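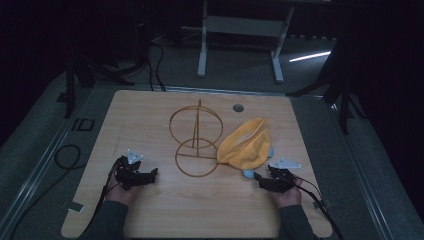 双手各一只手持夹爪，中间金棕色线架，右边黄布袋。

手持夹爪套件 试用图集

Kerkudora 这套手持夹爪到手用了一阵，先把图放上来，文字边写边补，有错别字见量。不是装在机械臂上的那种，人手直接握着夹，录下来的动作拿去教机器人。Bultthorpe 那边代理，我们借的是双手版。正式评测 10 月出，这页只放作业现场和零碎笔记。

左手这只
夹指朝桌子中间。机身黑色，棱角比较多，握久了虎口有点硌。顶上一块白色三角板，立得挺高，拿的时候手别去碰它。线从左下方走，出桌边。

右手这只
跟左边一个样子，白三角板往右偏。线从右下角拖出去。线偏硬，转手腕能感觉到它在拽，希望下一版改软一点。

线架
细杆做的，上下两个圆环，中间一根竖杆穿过去。上环大一点，斜着。夹杆子最考验夹指对不对得准，偏一点就滑。夹竖杆比夹圆环容易，新手先练竖杆。

布袋
芥末黄，软，袋口朝左上。布料反而好夹，捏住边就走。麻烦在松开，褶子会挂在夹指上，得抖一下。袋子旁边露出两小块浅蓝色的。

桌面
浅色木板，架在两根金属导轨中间，左边近角有个白色小夹子。板子上方有个灰色圆孔，小零件别往那边推。木纹很淡，浅色东西放上去对比差一些，黄布袋就很清楚。

线和支架
后面地毯上黑色支架、盘着的线都有。占地比宣传页上看着大，小房间要先量好再下单。

用下来几条，先记着：
单只重 344 克，单手还行，双手连着做 11 组以后小臂开始酸。
教程 8 页，写得太省，校准那段我们来回看了三遍才弄明白。
夹指橡胶垫可以换，包装里送 3 副。
开合手感顺，回弹比 Jenaleo 那套轻，喜欢重手感的可能不习惯。
袖子最好收紧，宽袖口容易勾到线。

Evanthia Moschos 试了一个下午，她手小，说食指够扳机有点勉强，换小号握把以后好多了。小号握把要另买，客服说接近两周才到货。

跟 Grasso 的比？还没比完。Grasso 那套便宜，但是只有单手，做这种一手扶架子一手拿布袋的活就没办法。等十月一起写。

要问参数的直接留言，私信看不过来。软件部份下一篇讲，导出格式的问题已经有好几个人问了，会写。

2019年8月10日 星期六 更新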